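My Pruken keyboard finally came in the mail, and I have been typing nonsense on it all morning just to hear it! It has 44 keys, a little volume wheel and the softest thock on the space bar. I put the quieter switches in before I even plugged it in.

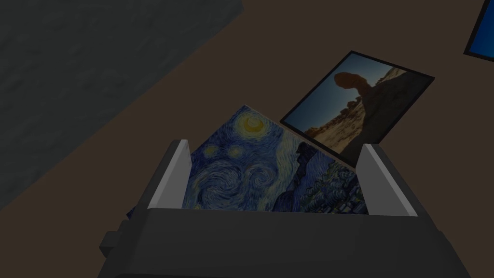
Tomoyo Wada wrote in to ask whether 44 keys is too few if you work in spreadsheets, as she gave up on hers after a month and went back to a full number pad. Fair question. I keep my numbers on a second layer under the left thumb, and by March I'd stopped looking down.

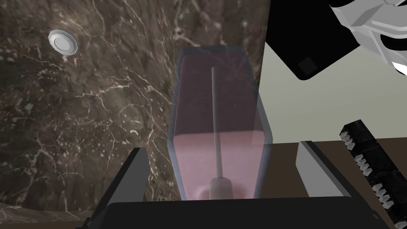

The layer software is great too - you drag a key where you want it and it's saved on the board, so it works on my old laptop and the one at work. I've set up 8 layers and use maybe half of them (the emoji one was a late-night idea).

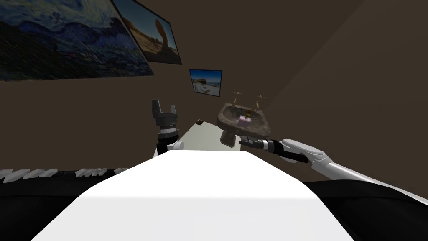 Battery life I can't speak to yet. I charged it when it arrived and the light is still green.

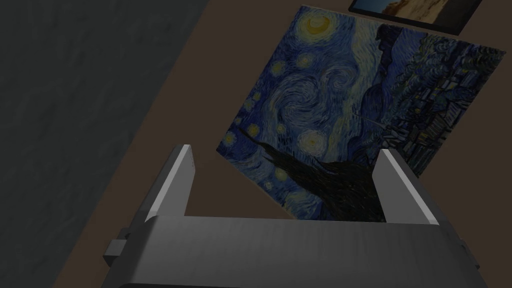 Next I want to try the Ikeda keycaps, the tall ones with the scooped tops. They come in 2 colors and I love both, so if you own a set, tell me how the legends are wearing!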